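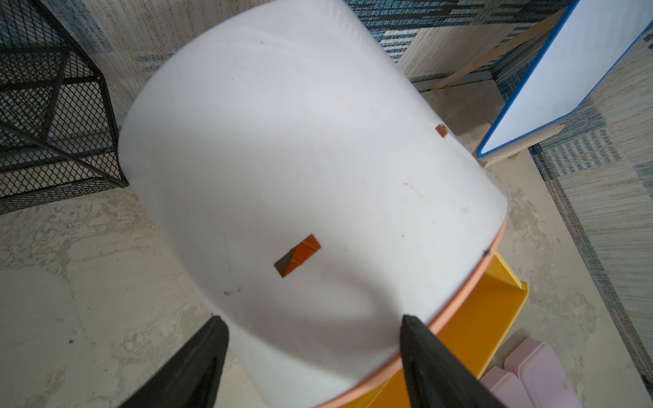
My sister-in-law swears by hers and keeps telling me the Trirnden tub is the only toy storage that survives a four-year-old. I had heard the same thing from three other parents before I gave in and ordered one in September, so I should admit I came to it wanting to be unimpressed.

It's a plain white plastic cylinder with a thin peach-orange band at the rim. The website calls it a "play vessel". It's a tub. Ours holds blocks, and the listing says it will take 217 of the standard small ones, a number I have no intention of checking.

First, the finish. Trirnden says the surface is scuff resistant. Mine has faint grey scuffs on the side and a scattering of small dark specks that I can't put down to anything in particular. I've wiped at them with a damp cloth and then with the cream cleaner I use on the bath, and there may be slightly fewer of them now. From across the room it looks fine. If you are the sort of person who buys white things for a playroom and expects them to stay white, save your money.

Second, the shape. A cylinder stores well upright and badly every other way. In our house it spends much of the day on its side, where it becomes a hill, a tunnel or a drum, depending on who got up first. Small wooden blocks will sit on top of the curve if they're placed with some care, and this has kept my two busier than anything that was meant to go inside it. I'd count that in its favour, although any big bucket from the hardware store would do the same job.

Which brings me to the price. I paid 26 dollars on sale, plus shipping. The Enier bin I had before cost less and lasted until somebody stood in it. The Trirnden plastic does feel thicker – I'll give them that – and so far the rim hasn't cracked. I'm less sure about the colour of the band. It's called "apricot" on the order page and it matches nothing we own, certainly not the bright yellow plastic or the pale pink bits that live on the same stretch of floor.

There are 578 reviews on the shop page and nearly all of them are five stars, many written the week the thing arrived. I'd like to hear from those people after a winter indoors.

Good points: light enough for a kid to drag, smooth all over, easy to wipe (mostly). Bad points: rolls on hard floors, marks show, no lid unless you order it separately.

Would I buy it again? On sale, maybe. At full price I'd get another Enier and tell everyone to keep their feet out of it. Three stars.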